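Grodura Bench Finish — Application Guide
Section 4: Oiling and Waxing Wooden Boards

This section covers the first finish on bare wooden boards and the yearly refresh. For boards that already carry varnish or lacquer, go to Section 6 before opening the can.
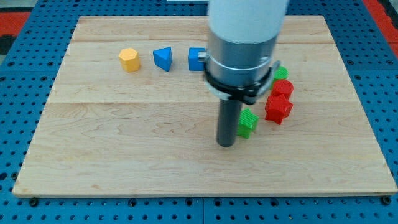 4.1 What You Need

Grodura Bench Finish, base oil (can A)
Grodura Bench Finish, top wax (tin B)
Sandpaper, 100 grit and 220 grit
Lint-free cotton cloths
Nitrile gloves
A metal container with a lid, half filled with water

4.2 Preparing the Board

1. Remove any labels, staples, or glue. Dried glue seals the wood and will show as a pale patch after oiling.
2. Sand both faces with 100 grit, following the grain. Sand the edges last.
3. Wipe the board with a slightly damp cloth and let it dry until it no longer feels cool to the touch. This raises the loose fibers.
4. Sand again with 220 grit, using light pressure.
5. Vacuum the surface, then wipe with a dry cloth.

Note: Do not sand finer than 220 grit. A polished surface takes up less oil and wears unevenly.

4.3 Applying the Base Oil

1. Stir can A with a flat stick for two minutes. Do not shake it.
2. Pour a small pool of oil onto the center of the board and spread it toward the edges.
3. Add oil wherever dull spots appear during the next 15 minutes.
4. Wipe off all oil that remains on the surface. The board should look even, with no wet shine.
5. Turn the board over and repeat. Coat both faces on the same day — a board oiled on one side only may cup.
6. Stand the board on edge and leave it for 12 hours.
7. Apply a second coat in the same way. End grain usually needs a third.

CAUTION: Cloths soaked with oil can heat up and catch fire without a flame. Put used cloths in the water-filled container and close the lid. Do not leave them folded, piled, or in a trash can.

CAUTION: Keep the room above 18 °C during application and drying. At lower temperatures the oil stays tacky and collects dust.

4.4 Applying the Top Wax

1. Check that the last coat of oil is dry. Press a clean cloth to the surface; it should come away unmarked.
2. Take up a small amount of wax from tin B and rub it in with circular strokes.
3. Wait 20 minutes.
4. Buff along the grain until the cloth slides without dragging.

Note: Too much wax leaves a gray haze. Rub the haze with a cloth carrying a few drops of base oil, then buff again.

4.5 Yearly Refresh

Boards in daily use need one thin coat of oil and one of wax each year. Boards kept near a heater or a sunny window may need this twice. Light scratches can be sanded out locally with 220 grit before oiling. Deep gouges are covered in Section 7.

4.6 Storage

Close can A firmly and store it upright. A skin on top of the oil can be lifted off and thrown away; strain the rest before use. If the oil has turned thick throughout, do not thin it.

Continue with Section 5, Stain Removal.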